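**greifer_olli**
Frage zur Abnahme: zählt Zweihandbetrieb bei euch als eigene Betriebsart? Norm sagt dazu wenig, finde ich.

**ybennani**
Ja. Eigene Risikobeurteilung, fertig. 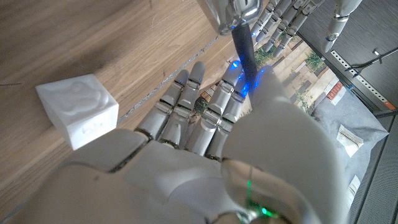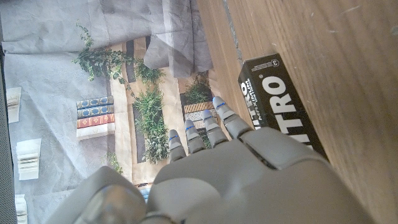
Bei Gonton gilt: kein Teil näher als 100 mm an der Tischkante, sonst Stopp. Und Objektliste vorher festlegen, der weiße Würfel vom ersten Bild ist was anderes als die schwarze Schachtel vom zweiten. Jedes Teil eigener Eintrag mit Greifkraft.

**Prerer_32**
Seh ich anders. 100 mm ist Willkür, und eine Liste pro Objekt pflegt doch keiner. Klassen reichen.

**ybennani**
Klassen hatten wir bis August. 11 Einträge ohne Kraftwert, alle durchgewunken. Nie wieder

**greifer_olli**
ok, Liste also. Kante messt ihr ab Fingerspitze oder ab Objekt?

**ybennani**
Objekt. Steht so in userer Vorlage, schick ich dir.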